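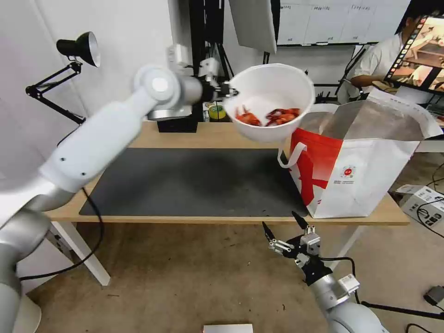

## How I unpack the groceries when there is cold food and dry food together

April 29, 2019

My cousin Casimiro Olmedo asked me to write down how I do this, because he always finds soft onions and one forgotten packet in the bottom of his bag. I learned most of it by making the same mistakes. You need a table, a white bowl and your insulated shopping bag. I buy at the Lisley market, where cold and dry things go in the same big bag.

### Before you open the bag

1. Put the bag at one end of the table, with the opening up and the handles hanging outside. If a handle falls inside, you will pull it together with the food.
2. Lay a mat in the middle. I use a dark desk mat, and it is easy to see small pieces of onion skin on it.
3. Put the bowl on the mat, on the side away from the bag. Use a plastic one if you have it, it does not break when you are in a hurry.

Do not turn the bag over to empty it. I did this once in November and a jar of Fekete mustard landed on my foot.

### Cold and cooked food first

Take out everything cold and carry it to the refrigerator before you sort the rest. Meat, fish, milk and cooked seafood should not wait while you read labels. If you have cooked crayfish, put them in a covered container and in the refrigerator immediately. Do not put dry food in a bowl that has held seafood until you wash it with hot water and soap and dry it very well.
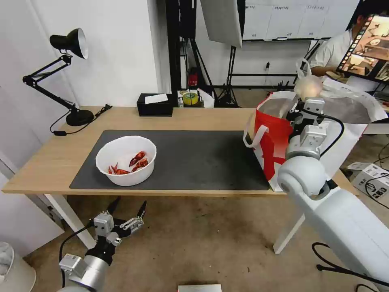 Now the dry things. Dried red chilies come in a thin bag that opens by itself, so I pour them in the bowl and look at them one by one. A good chili is deep red and light in the hand. Throw away any that have gray or white fuzz, or a smell like an old cupboard. If one feels soft it may still be fine, but keep it apart and use it the same day.

The good ones go in a jar with a tight lid. Mine is a Nadden jar of 200 grams, an old coffee jar, and I washed it two times to remove the smell. Write the month on the lid. Keep the jar in a dark place — not the shelf over the stove, where I kept mine for years.
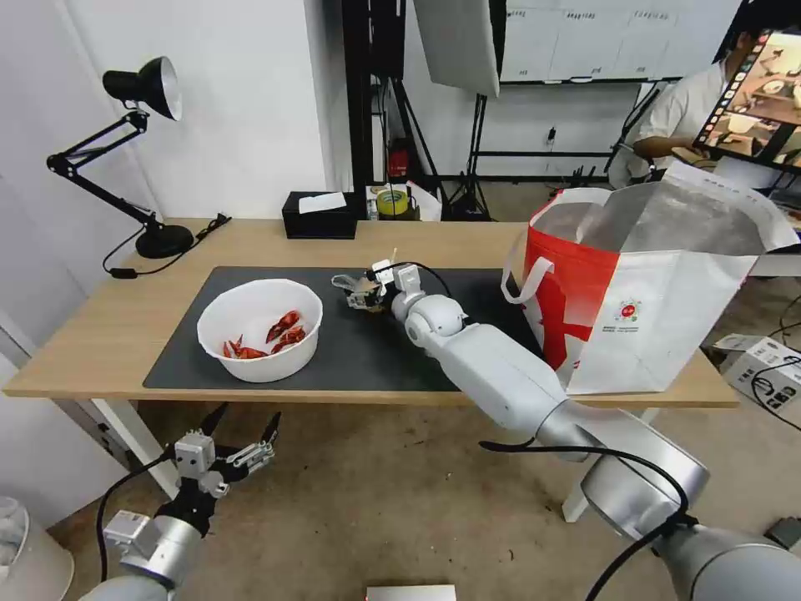
**Can I leave the chilies in an open bowl on the table?**

For a day or two it does no harm, if the kitchen is dry. After that they take water from the air and lose their color in the light, so a closed jar is better. Wash your hands after you touch them, before you touch your eyes.

### Onions and packets

Onions should come out of their plastic bag the same day. Plastic keeps them damp and they start to grow. I put them in a paper bag with the top open, or in a basket, far from the potatoes. Press each onion near the neck with your thumb. If it is soft there, cook it tonight. 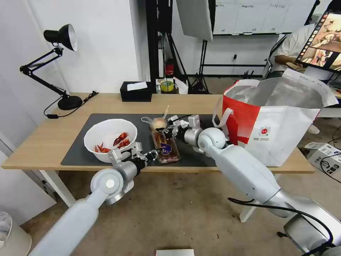
With packets, read the label before you decide the place. Some sealed packets can stay in the cupboard, and others must be kept cold even when they look the same. When you put the new packet away, move the older one to the front.

### The bag itself

Put your hand inside and feel the corners, this is where the small things hide. Then wipe the silver lining with a damp cloth and a drop of soap. Leave the bag open until it is dry. If you fold it wet, the next time it smells, and the smell goes to the bread.

When the bag is dry, fold it flat and hang it by the door.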